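The Pleasures of a Good Push Button

Print this article | E-mail this article

Sep 15, 2025

Gergely Simon keeps his buttons the way my grandmother kept hers, sorted by color and never quite where he thinks he left them. His don't go on coats, though. They go on control boxes, the squat gray kind you find bolted beside conveyors and bakery ovens, and he has been fitting and mending them at Bakos for 30 years.

I spent a long, happy morning with him, and I came away pressing every button in my hotel just to feel how it moved. A good one, he told me, has a little hill in it. Your finger climbs, there is a small give, and then you are over the top. The cheap ones feel like poking a mushroom.

"People think the color is decoration," he said, pouring me a coffee I hadn't asked for but was very glad to have. "Green starts, red stops, and the big red one on yellow you can find with your elbow."

He likes a box you can read without a manual. Most of the ones he builds have three or four controls on top, and he will fuss for an afternoon over how far apart they sit – a gloved hand is a good deal wider than a bare one, and the fellow who draws the plans has usually never worn the glove.

Spare parts are his other passion. Amado Enriquez, who shares the bench, would happily tip all 200 of them into one drawer. Gergely prefers shallow trays, a blue one and a red one if he can get them, so that a loose button can roll over on its side and still be seen.
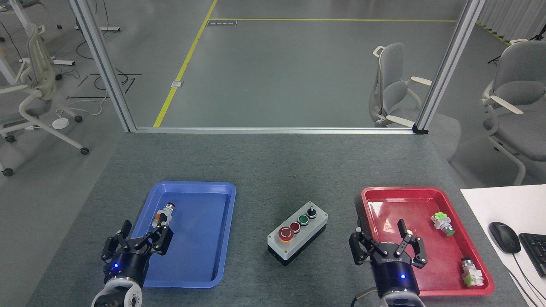 The trays came out of an argument, as so many good habits do. One December the two of them lost 7 green caps in a week and blamed each other for every one, until the whole lot turned up in a biscuit tin. They have been friendlier since, and the tin has gone back to holding biscuits.

Before I left, Gergely let me wire a selector switch myself. It took me three tries and a fair amount of muttering, and when the knob finally turned with a click I was as pleased as a child with a doorbell!

Print this article | E-mail this article

Related stories
Géza Oláh and the Last Light Switch in Drorport
A Workbench Built to Outlive Its Owner
Takeshi Imai on Labeling Every Cable in the House
What We Found in the Cilemden Parts Cupboard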